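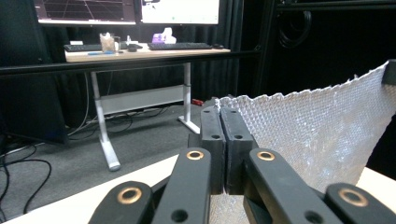 4.2 Handling of thin, flexible sheet

Figure 3. The hand-held Witero gripper with its jaw pads close together, next to a sheet of silver bubbled foil.

The Witero kit is sold as a complete route from hand demonstration to robot policy. The buyer gets a hand-held gripper, a recording program and a training service billed by the hour of data. The brochure says that 50 demonstrations are enough for "most household and packing tasks." It doesn't say which tasks were tried, or what the robot had to do for a trial to be counted as a success. We picked foil sheet for our second test for a plain reason: the brochure lists soft packaging among the supported materials, and our partner at the Jamville site handles a great deal of it.

We recorded 372 demonstrations in all, well beyond the advised number. Each one asked the operator to pick up a sheet by a free edge, lift it clear of the table and lay it in a tray. The view from the gripper camera (Figure 3) gives some idea of what the policy has to work with. The two flat pads and the arms on either side of them take up much of the lower part of the view. The foil has an uneven top edge and a surface full of small raised cells that throw back the light in white and pale gray. We suspect these bright spots are hard on the tracking software, though Witero denied this when we asked and sent no data to support the denial.

The background also deserves a mention. Our recording area had a desk, monitors and loose cables behind the table, much like any working lab. The Witero manual calls the tool "ready for any room," so we left things as they were. A reader who clears the room first may get better numbers than ours, but would then be testing a weaker claim.

Of the recordings, the program rejected 26 for lost tracking. It gave no reason beyond a single error code, and the code isn't explained in the manual. We could find no pattern in the rejected set. The older Pelkonen tool, which we used in Section 4.1, at least marks the point in the recording where tracking fails.

We trained 3 policies on the remaining data with the vendor's default settings. None of them handled the foil well enough for us to recommend the kit for this material. The usual failure was a grasp that closed just short of the edge. We can't say whether the fault lies in the pads, the tracking or the training service, and the service does not let the buyer inspect the last of these. The same task on the Budusum arm is reported in Section 4.3.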